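黒い布で囲った撮影ブース、クリップ留めだけで大丈夫ですか?
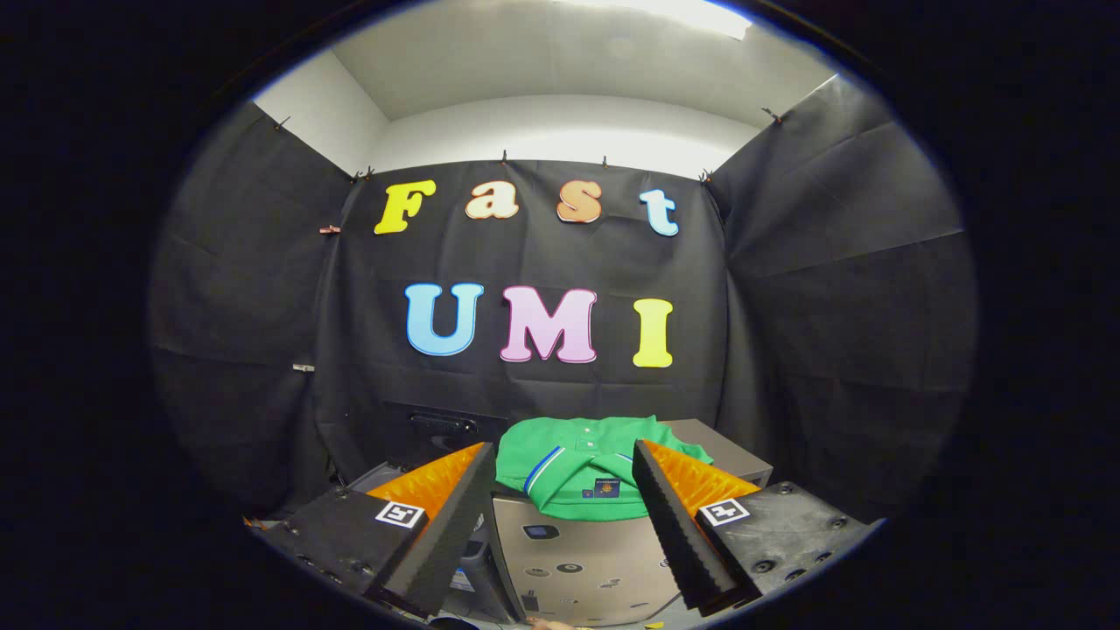
三方を黒布で囲った現状。上端は小さな金属クリップ、手前は緑のポロシャツ

古着の出品用に、作業台の三方を黒い布で囲いました。布の上端をクリップで壁に留めてあるだけです。正面には色付きの大きな文字で「Fast」「UMI」と入れています。

困っているのは布のシワです。左側は斜めに大きく寄り、右側には折り目が残っています。Marardの生地売り場では「吊るしておけば自然に伸びる」と言われましたが、11日たっても変わった気がしません。本当に伸びるものなのでしょうか。専用の背景布に買い替えろという記事もよく見ますが、売りたいだけに思えて信用していません。
(2021年3月18日 unnithan_furugi)

回答1
背景布を買ったほうが早いです。安いのもありますよ。

回答2(ベストアンサー)
吊るすだけで伸びるという話は、私も眉唾だと思います。薄い布が自分の重さで折り目まで消えるとは考えにくいです。

まず一度外して、洗濯表示を確かめてから裏側にアイロンを当ててください。素材不明なら低温で、端で試してから。左の斜めジワは上の留め方も疑ったほうがいいです。クリップの間隔が広いと、その間で布がたるみます。数を足して、下の端も軽く引いて留めてみてください。それで変わらなければ買い替えを考えればいいかと。

あと、緑のポロシャツなら黒背景で輪郭は出ますが、紺や黒の服はどうするつもりですか。そちらのほうが売れ行きに響きそうです。文字も買う側には関係ないので、私なら外します。
(Joscha Ostermann)

回答3
シワ取りスプレーはどうでしょう。Stundexのを使ったことがありますが、効いたのかどうか正直わかりませんでした。黒い布だと跡が残らないかも心配なので、強くはすすめません。

質問者からの補足
文字は気に入っているので残します。紺の服のことは考えていませんでした。アイロンは低温で試してみます。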